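Thread Index | Previous in Thread | Next in Thread | Reply | List Home

October
From: Office of Residential Services, Staltley Hall

To all residents on the Staltley list:

A resident wrote to the list earlier this month:

> The notice in the lobby says the quiet hours are changing, but it
> gives no times for the study floor. Does the new schedule apply to
> the Jotum wing as well? And will the laundry room on Obradović
> Street still be open late? Several of us work evening shifts and
> have no other time to use it.

The Office thanks the resident for raising these points. The lobby notice was incomplete and has been replaced.

Quiet hours will begin at 10 p.m. in all parts of the hall, including the study floor and the Jotum wing, and will end at 7 a.m. The 59 rooms in the Jotum wing were left off the first notice in error.

The laundry room will keep its present hours until the end of the term. Residents working late shifts may ask the front desk for an access card. Lost cards must be reported at once, and replacements are charged to the resident's account.

The Office has also reviewed the yearly survey, to which 188 residents replied. The most common request was for longer kitchen hours - a matter now under discussion with Clundeto, the company that holds the cleaning contract. A further message will be sent when new hours are agreed upon. Until then the kitchens close at the usual time, and food left on the counters will be discarded.

Requests for a room change next term should be made in writing at the front desk. Requests sent to this list cannot be accepted.

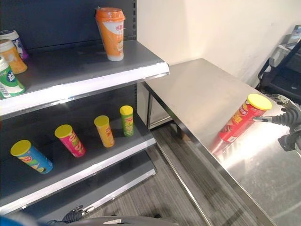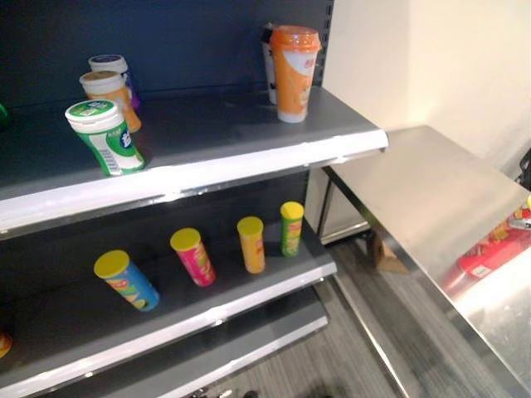
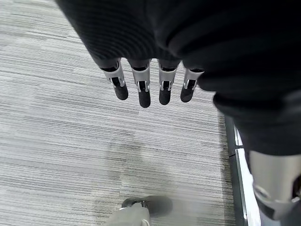

Drinks on the top shelf (first picture); snacks and drinks on the shelves (second picture).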